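Shared workshop notebook / bench 2 / June
Entry by Ayuba Akpalu
Project: Andau (gripper build)

Started 9 a.m. Fongchan had the bench until then for the Bramance enclosure and left the vise jaws reversed. Put them back.

Carried over from last time: Andau gripper closes crooked on anything thin. Left side touches first, the piece turns a little, then the right side catches up. Fine on blocks, bad on boards. Suspects in order: mounting screws on the left bracket, play in the slide, my zero offset.

Took the left bracket off. One screw had been biting on paint and never reached the thread properly. Cleaned the hole, ran the tap through, put it back with a spring washer. Slide play feels the same as before. I can rock it with a fingernail but it doesn't grow when the arm moves, so I'm leaving it alone for now.

Zero offset redone from scratch. Closed on the feeler stack, read the motor position, wrote it in the config on the Inum board. Old value is commented out on the line above in case somebody wants it back. Please don't delete it yet.

Speed for all of today's runs: close at 6 mm/s. Motor current limit at 147 mA, which is where it stalls gently on my thumb. Tried 100 mA first and the fingers didn't finish closing, so the slide has more friction in it than I'd like. Grease on the list.

Then boards. White pieces only today, no use of the colored offcuts until the exposure settings are sorted out.
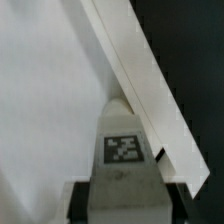

Photo: A. Akpalu, wrist camera, Andau bench log

Tag on the housing is still readable by eye even with a bit of blur, and the smudge under it is clear of the pattern. I want to wipe the housing down anyway before the next calibration. The scuffs don't matter.

What does matter is the angle. With the board running diagonally across the gripper like that, the fingers have no chance of closing flat on it, and the approach script doesn't know any better because it only looks at position. It needs the edge direction too. There is a good strong edge to work with where the white stops and the dark starts. The fine line that runs along the board is a problem for the detector, since it runs parallel to the real edge and could get picked instead. Fongchan suggested taking the longest edge with the biggest brightness step and ignoring everything else. Simple enough to try.

Wrote it in the afternoon. Notes so I remember what I did:

- blur first, small kernel, otherwise the compression steps along the edge turn into lots of short lines
- keep lines over a minimum length
- sample brightness a few pixels either side, keep the line with the biggest difference
- rotate the wrist until that line is vertical in the camera, then move in
- if no line passes, stop and back off, do not guess

Last point is after the thing with the Kamolrat arm in spring, when the fallback was "use the last angle" and it drove a finger into the fence.

First version rotated the wrong way. Sign error, mine. Second version rotated the right way but hunted back and forth over the last degree or two. Added a dead band and cut the gain in half.

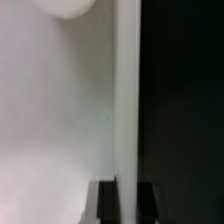
Vertical in the camera is the whole target for this step. Once the board's edges are upright, with a finger either side, the close command can go out and the script has nothing left to decide. The dark side is harder to judge by eye. The right finger is black and so is nearly everything behind it, so if we ever want to check finger position from the camera we need a strip of light tape on that finger. The left one shows up well enough against the white.

Haven't touched the case where both sides of the board are bright. The brightness step would be small and I expect the script to stop and back off. Acceptable for now.

For Fongchan: the config with the new zero is on the Inum board only, I have not copied it to the spare. If you swap boards you get the old offset and the crooked close again.

To do
Grease for the slide, the thin stuff, not the tub by the drill press
Light tape, right finger
Wipe housing, then redo tag calibration
Log the chosen line with each run so we can see when it picks the fine line
Check the left bracket screw again after a day of use
Return tap and holder to the Bramance drawer

Arm parked, power off at the wall 6 p.m.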